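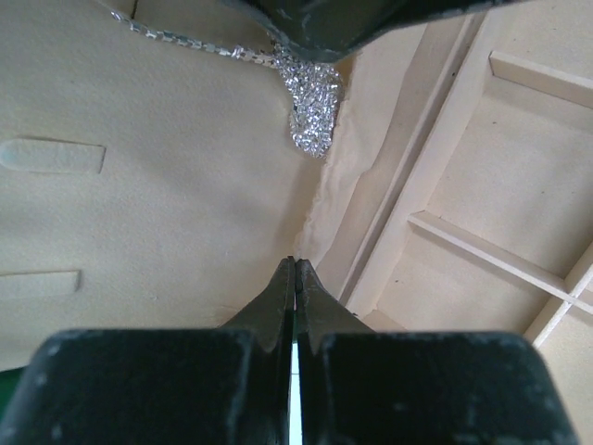
The wrist camera view, with the pendant on the display panel and the wooden compartment tray to the right.

How to test if a two-arm robot can put away your jewellery

People ask me often if a robot can tidy the small things at home. Plates and towels have been shown many times, so in our workshop at Brarkden we chose necklaces. In this tutorial I explain how to make the same test. My colleague Séverine Huet wrote the scoring part.

What you need

Two arms with parallel grippers and narrow fingertips. A soft display panel. A tray with compartments. Necklaces that you do not fear to damage.

Step 1. Fix the panel and the tray
Put tape under both of them. On our first day the panel moved each time an arm touched it, and we lost the whole morning.

Step 2. Check the fingertips
Close them slowly and look at the points from the wrist camera. They should come together at the same height. A fine chain slips out if one tip is higher than the other.

Step 3. Give each arm one job
One arm takes the necklace near the pendant. The other one guides the chain. Start with the pendant side, it is heavier and it keeps the chain straight.

Step 4. Lift, wait, move
Lift slowly and wait until the pendant stops swinging. Then go over the compartment and lower the pendant first, the chain after it.

Step 5. Write down the result
Séverine uses three marks: "done", "done with help" and "failed". If a person touches the chain, even once, it is "done with help". Make at least 24 attempts before you compare two settings.

What we found

In April we made 200 attempts with the same necklace. Almost half were "done". Most failures came from the chain, which folded under the pendant or stayed outside the tray. Box chains were easier for us than very thin rope chains.

So, can it do this chore yet? For one necklace on a prepared table, sometimes. For a drawer full of knots, I would still do it by hand.

Dima Mahasneh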